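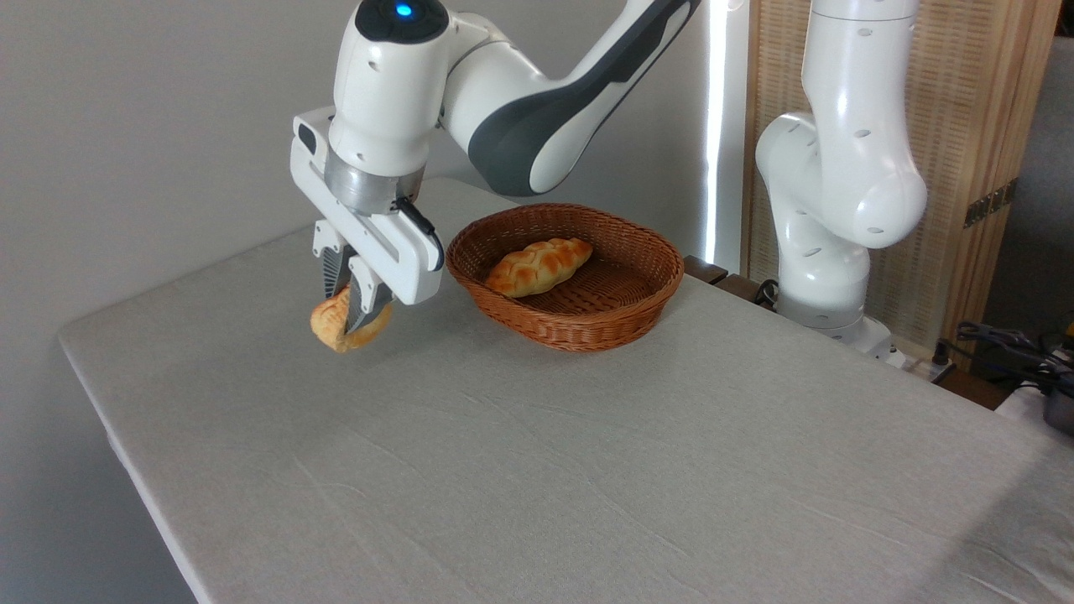

Does a high cholesterol number mean you have to go on a statin right away? Mostly it means you have to go back and talk to somebody, and in my case that took three visits and a lot of oatmeal.

Posted by Eduardo Calado
9/11/23
14 comments

I got my bloodwork done in the spring the way I get my car inspected, which is to say late and with a bad conscience. I felt fine. I felt so fine that I had a doughnut in the parking lot afterward to celebrate the end of fasting. The results showed up on my phone while I was in line at the hardware store, with a little red exclamation mark beside my LDL, and I stood there holding a toilet flapper and thinking about my father.

My father had his first heart attack at an age I won't print because I'm getting close to it. He was a thin man. He walked to work. He thought of cholesterol as something that happened to people who ate at buffets, and for a long time so did I.

Anyway, I did what any reasonable adult does and ignored the doctor's message for a week while reading everything ever written by strangers. I learned that statins are poison. I learned that statins should be in the drinking water. I learned that eggs are fine, eggs are murder, and eggs are fine again if the hen was happy. One man on a forum had fixed his numbers with 2000 steps before breakfast and a spoonful of vinegar. His numbers, when he finally posted them, were worse than mine.

Then I went in.

My doctor at the Tronbridge clinic is a patient woman who types with two fingers and looks at you while she does it. She didn't lecture. She asked about my family, my blood pressure, whether I smoked (I quit 2 years ago, thank you, please clap), and how much I drank. She put it all into a calculator on her screen and it gave her a percentage, which was supposed to be my chance of a heart attack or stroke in the next ten years. I had been braced for a verdict and what I got was a weather forecast.

It landed in the middle. High enough to worry about, low enough to argue about. She said we could start a pill that day, or I could take a few months and see what I could do with food and walking, and then test again. She said my father tipped things toward the pill, and that she wouldn't think I was an idiot either way. I appreciated that she had considered the possibility.

I chose food and walking, mainly out of vanity.

So, the oatmeal. I have nothing against oatmeal as a building material. I ate it every morning, with an apple cut up in it, and after a couple of weeks I stopped resenting it and after a month I caught myself giving advice about it at a barbecue. I cut way down on butter and cheese. I bought fish. I found out that the Kukico crackers I'd been eating by the sleeve, the ones with the wheat field on the box, had more saturated fat in them than a thing that looks like a roofing tile has any right to. Beans turned up in everything. My wife was supportive about the beans up to a point, and I reached the point.

The best meal of this whole period came from Achari, the lentil place next to the dry cleaner, where the guy at the counter started putting my order in when he saw me cross the street. I'd eat there if my numbers were perfect. If you go, get the yellow one with the spinach.

Walking was easier than I expected and duller than I remembered. I got an app called Nillodo that counted my steps and sent me small congratulations, and I am ashamed of how well that worked on me. I once did laps of my own kitchen at eleven at night because I was 800 short. The dog watched the first few and then went to bed.

When I went back for the second test my LDL had dropped 34 points. I was unbearable for a day. I texted my sister the number with no explanation and she thought it was a door code.

It still wasn't low enough. My doctor was nice about it. She said the drop was good, really good, and that I should keep doing everything I was doing, and that with my family history she'd now like to add a low dose of a statin on top. I asked whether I had failed the oatmeal. She said some people's livers just make a lot of the stuff, and that you can't out-chew your grandparents. I've been repeating that to everyone ever since – I hope she got it from somewhere good.

I went home and sulked, then read the leaflet, which was a mistake. A leaflet lists everything that ever happened to anyone. By bedtime my legs hurt and I hadn't opened the bottle yet.

The third visit was just me with a list of questions on the back of an envelope. What about muscle aches? Some people get them, she said, call me, we can change the dose or try a different one. Is it forever? Probably a long time, but we'd keep checking. Grapefruit? It depends on which statin, and she told me to ask the pharmacist about mine, who said a grapefruit now and then was no trouble with this one. I don't even like grapefruit. I just wanted to know what was being taken from me.

I've been on it a while now. I take it at night next to the toothbrush, because otherwise I'd forget it until Christmas. My legs feel like the legs of a man who does laps of his kitchen. The next blood draw is in October and I have no idea what it'll say.

I should say that I'm a guy who installs garage doors, and none of this is medical advice. Your numbers aren't mine, and neither is your father. If you have a red exclamation mark of your own sitting in your phone, answer the message. I lost a week to the vinegar man and I'd like it back.

A couple of people asked last time for the bean soup recipe. I'm still working on it. The current version is very healthy and tastes like a wet envelope, so give me until the weather turns.

Share this post
14 comments | 6 shares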